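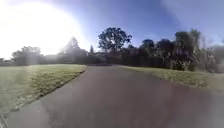
Eltwood Punik folding kick scooter: long-term review

The Punik is the cheaper of the two adult scooters in the Eltwood range. It has a folding aluminium frame, solid polyurethane wheels and a foot brake over the rear wheel. I have used mine as a commuting scooter since March and it has now covered 3000 km, nearly all of it on tarmac paths.

Frame and folding joint

The joint is a sprung pin with a lever on the left side. It locks positively and can be worked with one hand, though not in thick gloves. Play appeared at the base of the steering column in June. Tightening the collar cured it, and it came back in August and was cured the same way. The tool supplied is a stamped hex key that rounded off on the second use. Buy a proper one.

Deck height is low enough that the pushing leg does not tire early. Taller riders should note that the top setting on the handlebar leaves very little tube inside the clamp, and the bar flexes when pulled.

Wheels and bearings

The standard wheels are hard. On fresh, even asphalt they roll very well and carry speed for a long way between pushes. On coarse chippings the vibration reaches the hands within minutes, and block paving is unpleasant at any speed. I changed to the softer Hegyi wheels at the halfway point. They fit the same axles without spacers, cost a little speed and remove most of the buzz.

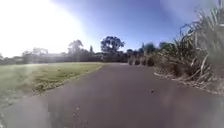

Small stones remain the main hazard with either set. A wheel of this size will not climb over much, and the front one stops dead against anything it cannot climb. Keep the weight back and look well ahead.

The original bearings lasted until September, when the rear pair began to grind after a wet week. Replacements are a standard size and take 4 minutes to fit.

Brake

Adequate in the dry, poor in the wet. The mudguard spring rattles – a strip of inner tube under the hinge stops it. There is no hand brake and no mounting point for one.

Carrying

The folded scooter balances well at the stem. The strap supplied cuts into the shoulder, so I use a padded one from a Fladuvberg bag, clipped to the same two rings.

Verdict

Good frame, good deck, mediocre accessories. 3 out of 5 as sold, 4 with the softer wheels fitted.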